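6.4 Leak testing before reprocessing

Carry out a leak test on every Traltden flexible bronchoscope after bedside cleaning and before the instrument is put into detergent. An instrument that has not been leak tested must not be loaded into a Brostier washer.

Items required: leak tester with connector, basin of clean water, lint-free cloth, reprocessing log.

1. Disconnect the instrument from the light source and remove the suction valve and biopsy port cap.
2. Attach the tester connector to the venting port on the light guide plug. Turn clockwise until it clicks.
3. Close the release valve and pump until the gauge reads 200 mmHg. Do not exceed this value.
4. Wait 90 seconds with the instrument out of the water. If the needle falls, stop and go to step 8.
5. Lower the whole instrument into the basin. Keep the tester gauge out of the water.
6. Move the control lever fully up, then fully down, and watch the bending section for a stream of bubbles.
7. Lift the instrument out with the tester still attached. Open the release valve, let the needle return to zero, then disconnect.
8. If a leak is found, lift the instrument out under pressure, dry the outside and tag it. Record fault code 518 in the log.

CAUTION: Never connect or disconnect the tester under water. Fluid may enter the venting port and damage the image bundle.

NOTE: A few bubbles trapped under the distal cover are normal when the tip is first lowered. Wipe them off with a gloved finger and look again. A leak gives bubbles from the same point for as long as pressure is held.

NOTE: The gauge should be checked against a reference every 200 tests, or each March, whichever comes first.

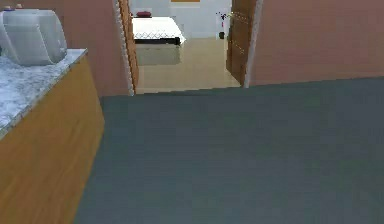
Touran Asadi: Step 4 should say what counts as a fall. On our older Sindgate tester the needle drops slightly as the bending rubber stretches, then holds.

Reply from technical support: A single small drop in the first few seconds is acceptable. Pump back up to pressure and start the wait again. If the needle moves a second time, treat it as a leak.

6.5 Sending a leaking instrument for repair

Do not pass a leaking instrument through an automatic washer. Contact the service department for the decontamination form and place the completed copy outside the inner bag. Fit the venting cap before transport – the carrying case may travel by air.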